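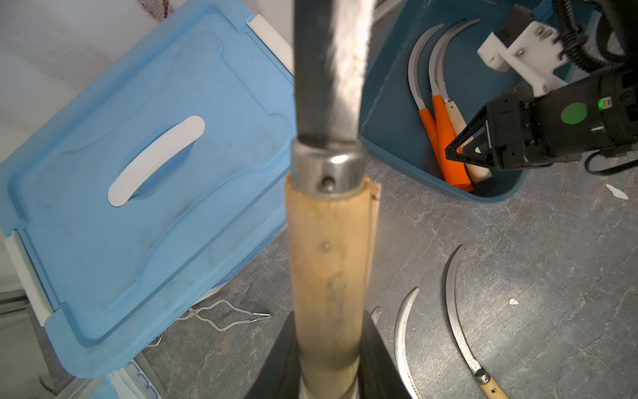
Left gripper on the wooden handle, right one over the bin. Sickle sorting, same job it was doing when it let go.

Two-arm cell dropped a sickle with power still on. What would you check first?

gravelbelt
Sun 25 October

OK so I need some outside brains on this. We have a two-arm setup in the back of the shop that sorts hand sickles for a garden tool refurb outfit called Julunell. They send us mixed bins of used ones, wooden handles and plastic handles all jumbled up, and the arms pull them out, hold them up for a look and put them where they belong. Small grippers, two pointy black fingers each, nothing fancy. The whole thing runs on the Mirnora controller and I did most of the integration myself, so go easy on me.

The left arm picked up a wooden-handled sickle, lifted it fine, got to the inspection pose, and then the fingers opened. No fault on the screen. No grip lost message. The tool went down point first and slid along the floor, and it stopped a good bit closer to my boot than I would like. I was outside the taped line, but the tape is tape, you know? It doesn't stop anything.

What the log says: grip commanded at 80 percent force, grip confirmed, move started, move done, then an open command with no source listed. Blank field. I have never seen that field blank before. The right arm carried on reaching into the bin like it was any other cycle, which bugs me more than the drop does.

I've run it since with dull handles (blades pulled) and got 200 cycles with 2 drops. Both on the left arm, both at the same pose. Anybody seen an open command come from nowhere on a Mirnora?

tinfoil_lathe

Glad your boot is fine! My first thought is cable. If it only happens at one pose, something is getting tugged at that pose. I had a gripper on a totally different controller that would reset itself whenever joint five went past a certain angle, and when it came back up it did its homing move, which starts with opening the fingers. Looked exactly like somebody had told it to open.

Does yours home on power up?

gravelbelt

It does home on power up, yes. But wouldn't I see the gripper drop off the bus? The light on the side stayed green as far as I know, though I was busy jumping backward.

tinfoil_lathe

Depends how fast it comes back. A quick brownout can be over before the controller polls it again. On mine the light blinked for so short a time I only caught it by filming it with my phone in slow motion.

PorchSwingPLC

I'm going to disagree with the cable theory. He has a log line for an open command. A gripper rebooting by itself would not write a command in the controller log, it would just go quiet and come back. Something upstream sent that. I'd look at whether both arms share a gripper ID, or whether the right arm's script is talking to the wrong one. Right arm gets to the bin, opens its fingers to pick, left arm opens instead. Timing would fit, wouldn't it?

gravelbelt

Huh. The timing does fit. The right arm is over the bin when the left one is at the inspection pose. But then why isn't it every single cycle? 2 in 200 is pretty rare for a plain ID mixup.

PorchSwingPLC

Race condition. Both scripts set the "active gripper" and then send the command. If they land on top of each other, the last one to set it wins. Most of the time they miss each other. Check if you are using one shared connection for both arms.

mossy_estop

Can I be the grump here? You are all having fun with the bug and I want to talk about the floor. A held blade, more sickles lying loose on the floor right beside it, and a strip of tape for a guard. I don't care if it's the cable or the script, a dropped tool has to be something the cell survives. Put a panel up. Put a tray under the inspection pose. Until then I would not run it with blades on, period.

Also, why on earth is it holding the thing with the blade up in the first place? Any slip at all and you've got it tumbling.

gravelbelt

Fair on the panel, I've ordered polycarbonate. The blade is up because the fingers fit the handle nicely and do not fit the blade at all, and the inspection wants to see the metal collar and the edge. I could tilt it flatter. I'm not sure the camera would like it.

mossy_estop

Then move the camera. And pick up the ones on the floor between runs, please. An arm dragging a finger through those is another way to get one thrown at you.

wet_paint_warranty

Slightly off to the side, but is 80 percent enough for bare wood? That handle looks a bit worn. We did broom handles with Gollow finger pads and they were much better than bare fingers, and we turned the force down after. I know the log says open, I just wouldn't want you to fix the software and then find out you had a slip problem hiding behind it.

gravelbelt

The fingers opened all the way, I watched it on the dull test. So I'm pretty sure this one isn't slip. I will look at pads though, a worn handle does make me nervous.

OK, update, same night. PorchSwingPLC, I owe you a coffee. It is one shared connection. I set it up like that in August when there was only one arm, and when I added the second one I copied the script and never split it. There's even a comment in there from me saying "fix later" — lovely. I've given each gripper its own connection and the source field is now filled in on every command so far.

tinfoil_lathe

Nice find. I'd still put a strain relief on that left cable.

PorchSwingPLC

Don't call it fixed yet. At 2 in 200 you could get a clean couple hundred by plain luck. Let it go a lot longer with dull handles, and add an interlock so an open is refused unless the tool is over a drop spot. The Weerasinghe gripper library has a hook for that if your version is new enough.

mossy_estop

Seconding the interlock, and I'd have the right arm stop whenever the left one loses its tool. Both arms, one stop. It just kept going, and I haven't heard a fix for that part yet.

gravelbelt

No fix for that part yet, you're right. The stop signal only covers the arm that faulted, and nothing faulted. I'll wire them together before the blades go back on. Dull handles are running now with the interlock in, and I'll post the numbers when I have them.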